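Laundry Habits and Water Use in Shared Student Housing
Project report, second-year Environment and Society module

1. Why this topic

Most advice on saving water at home is about showers and taps. Washing machines get less attention, and in shared houses they are used in ways that differ a lot from a family home. Several people own small amounts of clothing, wash at different times and rarely combine loads. I wanted to find out how often students in Adbridge run a machine that is only part full, and what they say would change that.

The work was supervised by Abbas Pakzad, who also helped me cut the first version of the questionnaire down to a length people would finish.

2. How the data was collected

I used a short paper questionnaire and a laundry diary. The questionnaire went to 400 students living in three places: the halls at Setilance, the terraced houses near Robles Road and the newer flats at Rureo. The diary was kept by 56 people who agreed to write down each wash for the whole of May, with the programme used, the temperature and how full the drum was.

Fullness was the hardest thing to record. I first asked for a percentage, but in the pilot people wrote 50 for nearly everything. The final diary had four boxes to tick: quarter, half, three quarters, full.
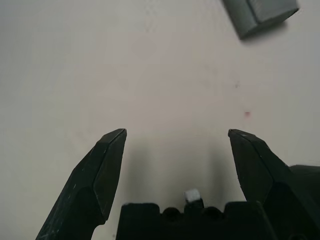
The boxes worked better, although they still depend on the person's own judgement. One house of five had a long argument over what counts as full, and they ended up agreeing that it meant a hand could still fit flat on top of the clothes. I later found almost the same rule in a machine manual and added it to the diary instructions, by which time the first week was already over. Entries from that first week have been kept in, but they should be treated with some care.

I did not measure water directly. The landlords would not allow meters to be fitted, and the halls have one supply for the whole building. The report therefore deals with habits, and says nothing firm about litres.

3. What the diaries showed

Part-full washes were common in all three places. Half was the box ticked most often. The halls did best, and the reason seems to be money: machines there take a card payment for every wash, so people wait until they have enough to make it worthwhile. In the terraced houses the cost is hidden in a shared bill, and several people wrote that they put a wash on whenever the machine was free.

Colour sorting was the second cause. People who kept whites apart ran more small loads, often with only a few items in them. Sports kit was the third. Nineteen of the diary keepers played a team sport, and they tended to wash kit on its own straight after training.

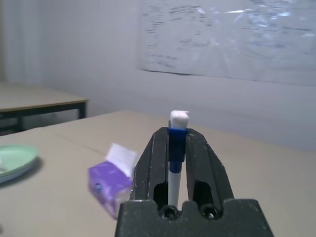

Marking clothes came up more than I had expected. Students who would happily share a wash said they were put off by socks and plain T-shirts getting mixed up, and two of the Rureo flats had got round this by writing initials on the care labels. A slim marker, like the one held upright between the two black fingers here, suits the job better than a thick one, as most care labels are narrow and the letters run together. Both flats said the initials faded after repeated hot washes and had to be gone over again. One of them now washes nearly everything at 30 and has had less trouble.

Shared washing was still rare overall. Apart from those two flats, it mostly happened between couples, or between friends who had lived together the year before.

4. Questions raised at the presentation

I presented the first results to the module group and was asked several things that I have tried to answer properly in this version.

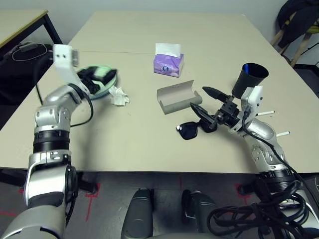
Does a part-full load use less water than a full one?

Some newer machines adjust the water to the weight of the clothes, so a half load can use less. It does not normally fall to half, however, and two half loads will usually use more than one full load. Many of the machines in the terraced houses were older models, and I could not find out whether they adjusted at all.

I was also asked whether people had changed their habits because they were keeping a diary. This is likely. Four of them wrote as much in the comments box – one said she had started holding back her towels so she could tick full. A longer diary might show whether the effect wears off.

5. Limits and next steps

The diary group chose to take part, so it probably includes more people who already care about waste. The three places also differ in rent and age of building, and I have not tried to separate these from the effect of paying per wash.

If the project is carried on next year, I would suggest asking one terraced house to pay into a jar for each wash and comparing its diary with the house next door. The blank diary sheets are in Appendix B and can be reused as they are, apart from the note on fullness, which should be moved to the front page.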